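Ticket 2243 - Online shop, Plavutstead
Subject: Postage charged twice on orders with mixed items
Status: Resolved
Handled by: Fung-ping Kong

Opening message from the customer

Hello, and thank you in advance to whoever picks this up. We run a small kitchenware shop in Plavutstead and have used Grarnano for our online orders since we moved off the old paper book. Up to now it has been very good to us. This week, though, two customers have written in to say they were charged postage twice on one basket. Both had bought a mug or cup along with something from our linen shelves. I have refunded the extra and said sorry, but I would love to get to the bottom of it before the October rush, as my nerves aren't what they were!

First reply

Good morning, and thank you for such a clear message - it makes my job a great deal easier. I'm sorry you've had to write apologies on our behalf. Could you let me know which postage profile each of the items uses? You'll find it on the product page under Delivery, just below the weight. If you could also attach the main photo from one of the listings, I can match it to the right record at my end, as you have several cups with very similar names.

Customer reply

Of course. The tea towels all say "Standard - Vutevik", which is the courier we have had from the beginning. The cups I'm less sure about. My sister put those on in the summer and I think she may have copied them across from the Peng till. The picture from the listing that appears in both orders is attached. 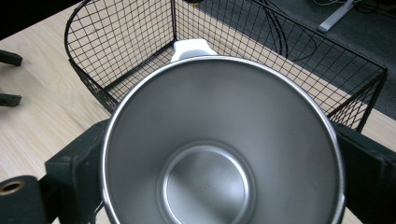
Attachment 1: steel cup with white handle, main listing photo.

I have looked under Delivery for that one and it says "Standard - Vutevik (imported)". I had honestly never noticed the extra word, and I must have opened that page dozens of times.

Second reply

You have found it, I think! When products are copied over from Peng, the import makes its own version of any postage profile it comes across, and puts "(imported)" after the name. The price and courier are the same, but Grarnano treats it as a separate profile. So a basket with a tea towel and a cup in it gets one charge for each.

What I'd suggest is as follows, and please do take your time over it:

Go to Products, then Filter, and choose the imported profile. I can see 10 items on it.
Tick them all and pick "Change postage profile" from the menu at the top.
Choose "Standard - Vutevik" and save.
Leave the imported profile where it is for now. It does no harm once it's empty, and deleting it while there are unpaid baskets open can upset them.

Afterwards, put one cup and one towel in a test basket and see what the postage comes to. Mine showed a single charge when I tried it on a copy of your shop.

Customer reply

All done, with a pot of tea beside me. The test basket gave one charge, and I tried it again with 4 items just to be on the safe side. One charge again. Would it be all right to delete the spare profile on Thursday, once the weekend orders have been paid?

Closing note

Thursday is fine, as long as the Unpaid list is empty when you do it. I've passed the import behaviour to our developers, with a request that it should look for a matching profile before making a new one. No date for that yet, so if your sister brings anything else over from Peng, do check the Delivery line on each item. I'll mark this as resolved, but a reply to this ticket will open it again.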